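We value your privacy. This site uses cookies to remember your settings and to count visits. Accept all / Manage choices

Speaker notes: Moving a big tracker to a new major version without losing a week
Admin meetup, 13/11/2021, second slot after lunch

Slide 1. Title

Say hello, say which company. Stimader, 200 people, one shared server. I run the issue tracker and the build machines. Questions at the end, but stop me if the text on a slide is too small.

Slide 2. What we run

Cundutard is our issue tracker. We host it ourselves. We were on version 4 for years and went to version 5 in August. Mikkelsen is the plugin that does our time reports. Drillalach is the in-house script set that moves tickets between projects.

Put up the list of teams. Don't read it out. The point is that the imaging software group, the billing group and the support desk all share one database, so one slow query hurts all of them.
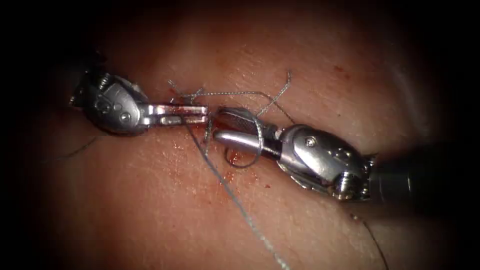 Two instruments over the tissue surface.

Slide 3. Why we waited

Version 5 changed how custom fields are stored. We had 139 custom fields. Many were copies of each other with a different capital letter. The upgrade guide says to clean up first and we put that off for two release cycles.

Ask the room who has more than 100 fields. Wait for hands.

Slide 4. The cleanup

Export the field list with the date each one was last used. Sort by date. Anything not touched in a year goes on a list, and the list goes to the team leads with a deadline. No answer by the deadline means the field is hidden, and hidden fields are deleted a month later.

We ended with 67 fields. Two teams asked for a field back after it was hidden. One of them needed it for a customer report. The other one had mixed it up with a different field.

Mention that hiding is easy to undo and deleting is not. Take the backup before the delete step and restore it somewhere to check that it opens.

Slide 5. Test server

Same operating system, same memory, same disk type as the live one. Our first test server had faster disks and the numbers from it were useless. I had already sent them to my manager, so that was an awkward email.

Copy the live database over. Turn off outgoing mail before the first start. I will say this twice. We sent old reminders to half the support desk on the first try.

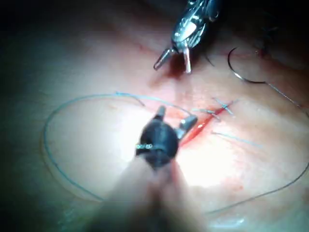
Silver jaws above a smear of blood, with the black-headed gripper in front.

Slide 6. Trial runs

Three full runs. Write down the time for each step, including the boring ones like stopping the service.

First run: the reindex took 81 minutes. Second run failed because Mikkelsen was still on the old release and locked a table. Third run was clean, with Mikkelsen turned off before the upgrade and updated after.

Show the timing sheet. Point at the reindex row. If people want the sheet they can ask me for it - it is just a spreadsheet with start and end columns.

Slide 7. The day itself

Saturday morning start. Service stopped, backup taken, database copied. One person types, one person reads the steps aloud and ticks them off. Swap after the database step.

Our point of no return was opening the new version to users. Before that we could put the old one back. After that we would lose new tickets. Agree on this in writing before the weekend.

Slide 8. What broke

Drillalach used an old login method that version 5 drops. It was in the release notes and I missed it. The fix was short but tickets did not move between projects until Monday afternoon.

Two dashboards came up blank. Both used deleted filters.

Slide 9. What I would change

Read the removed features section first. Test the scripts as well as the plugins. Tell the support desk the exact hours and put them in the calendar. 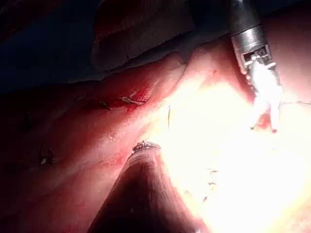

Grímur Ladefoged

Slide 10. Questions

Likely ones, with answers ready:

Did it get faster? Issue search did. Board loading felt the same to most teams.

Why not move to the hosted version? Our contracts say where the data has to sit. Leave it there, it is a long topic.

How did you handle people who wanted to keep everything? Team leads decided. I only ran the list.

If there is time left, go back to slide 6 and show the failed run log. Otherwise thank the organizers and unplug the adapter - it belongs to the room.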